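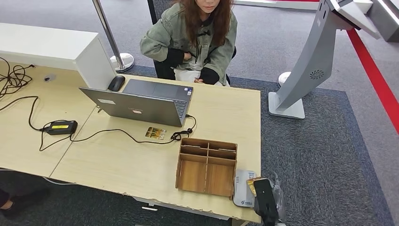
3. Setting up the laptop desk

For anybody sitting down at one of the shared desks at Sultimstead for the first time. Read 3.1 before you plug in. The rest you can do while it boots.

Replaces the old sheet from July. Throw that one out, the extension numbers are wrong.

3.1 Before you plug in

1. Clear the desk surface. Coffee, bags, coats off. Coats go on the hooks by the door, not over the white cabinet.

2. Run your hand along the front edge. The laminate is chipped on the older desks and can snag a sleeve or a cable. Worn is OK. Sharp is not. If it's sharp, tape over it and tell Lucian Bratu at ext. 539.

3. Check the seam where the two wood panels meet. Should be flat. If one side has dropped, don't put the laptop across it, and report it (same extension).

4. Pull the chair in and set the height. Elbows level with the desk top, feet flat on the floor. The lever's under the seat, right-hand side. Sit down first, then pull.

Caution: chair casters and loose cable don't mix. Look behind you before rolling back.

3.2 Power

1. Find the adapter. Black brick, yellow label, long cord. It stays with the desk. Do not take it home, do not take it to Bindley, do not swap it with the one next door because that one has a nicer cord.

2. Read the label. It should match the sticker on the bottom of your laptop. Doesn't match? Stop and ask. There are Mandard bricks in circulation that look nearly the same and aren't.

3. Set the brick flat on the desk with the label up. Not hanging off the edge by its own cord, that kills the plug end in a few months.

4. Wall end first. Push until it stops.

5. Laptop end second. Go in straight, no wiggling.

6. Wait for the charge light. No light after 20 seconds, see 3.6.

Note: the brick gets warm. Normal. Too warm to keep a hand on, not normal. Unplug at the wall and leave it alone.

Caution: nothing on top of the brick. No paper, no folders, no sandwich.

3.3 Cables

Most of the calls we get are about this part so please do actualy read it.

1. Long power cord comes in from the left and across the desk to the laptop. Leave a little slack either side of the brick.

2. Thin cable can run along the front, as long as it isn't over the edge. If it drops over, it catches on knees.

3. Spare length on the right side of the laptop gets coiled loosely next to the port. Coil about as wide as your palm. Don't wrap it tight around your fingers and don't wrap it around the brick.

4. Anything not in use goes back behind the cabinet. The bundle at the left end of the desk tends to creep forward and spill over. Push it back, then clip it. Clips are in the top drawer.

5. Loose plugs and small adapters: in the tray. If you don't know what one belongs to, tray anyway. Judite Caldeira sorts it out at the end of the month. 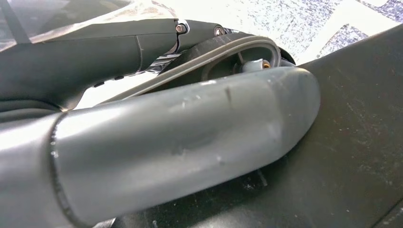
6. Give each plug a light tug when you're done. It should stay put. If it slides out with no effort, the port's worn, write it in the desk log and move to another desk.

Caution: never pull by the cord. Hold the plug.

Caution: don't run a cable across the carpet to reach a different outlet. If the cord won't reach, the desk is in the wrong place. Call 539, we'll move it.

3.4 Laptop and mouse

1. Laptop square to the desk, far enough back that your wrists rest on wood and don't hang off the front.

2. Open the lid with one hand in the middle, other hand holding the base. Opening it from one corner bends the hinge over time.

3. Tilt until the overhead lights drop off the screen.

4. Mouse. Usually been pushed up into the corner against the cabinet. Bring it round to whichever side you use. Wipe the underside if it skips.

5. Left-handed: Settings, then Mouse, then Primary button. Change it back when you leave or you'll get a note from Ruxandra Tănase, who has left me several.

6. Stickers on the lid. Leave any that are there already. Don't add your own to a shared machine. If a sticker has a number on it and the number's rubbed off, tell us and we'll print another one.

7. Screen scaling should be 100 percent. If everything looks huge, someone changed it. Settings, Display, set it back.

3.5 Logging in

1. Press any key. Wait for the name box.

2. Type your user name. No spaces, no capitals.

3. Type the start-up password from your welcome letter. You'll be asked to change it right away. Pick something you haven't used at Sezer, the two systems talk to each other and will refuse it.

4. Enter the desk code when asked. It's printed inside the top drawer. Don't write it on the lid.

5. Open the shared folder called Start Here. If it says 1,504 items and takes forever, you opened Archive. Close it and go one folder up.

6. Leave it alone until the spinning circle's gone. First time is slow. After that it's quick.

Note: keep cards and passes off the keyboard when you close the lid. A card left between the keys and the screen will crack the screen. In front of the laptop is fine. Bogdan Marinescu has a box of lost ones if yours goes missing.

3.6 If something's wrong

No charge light
Check the wall end, then the laptop end, then where the cord goes into the brick. That middle joint works loose and people miss it. Still nothing, try another outlet. Still nothing, ext. 539.

Light on, won't start
Hold the power button for a slow count of ten. Let go. Press once.

Light flickers when you move the cord
Stop using it. Unplug at the wall. Tie a knot of red tape on the cord so the next person knows, and call.

Mouse dead
Try the other port. Then a diferent mouse. Spares in the top drawer, under the clips.

Desk wobbles
Adjuster foot, usually back left. Turn clockwise to lower. Laptop off the desk first.

Lid won't stay up
Hinge. Don't prop it against the cabinet, just report it.

3.7 Leaving the desk

1. Save, log out, shut down. Closing the lid doesn't shut it down.

2. Laptop end of the power out first, wall end second. Reverse of 3.2.

3. Coil the cords loosely and put them by the brick. The brick stays.

4. Mouse back by the cabinet.

5. Wipe the surface with a dry cloth. Wet cloth gets into the seam and lifts the edges, which is how we lost the last two desks.

6. Chair in. Sign the log with your name and the time. Last one out before 6 p.m. please also check the window.

Questions on this section: Smaranda Hodoroagă, or leave a note in the log.

Section 4, Printers, next page.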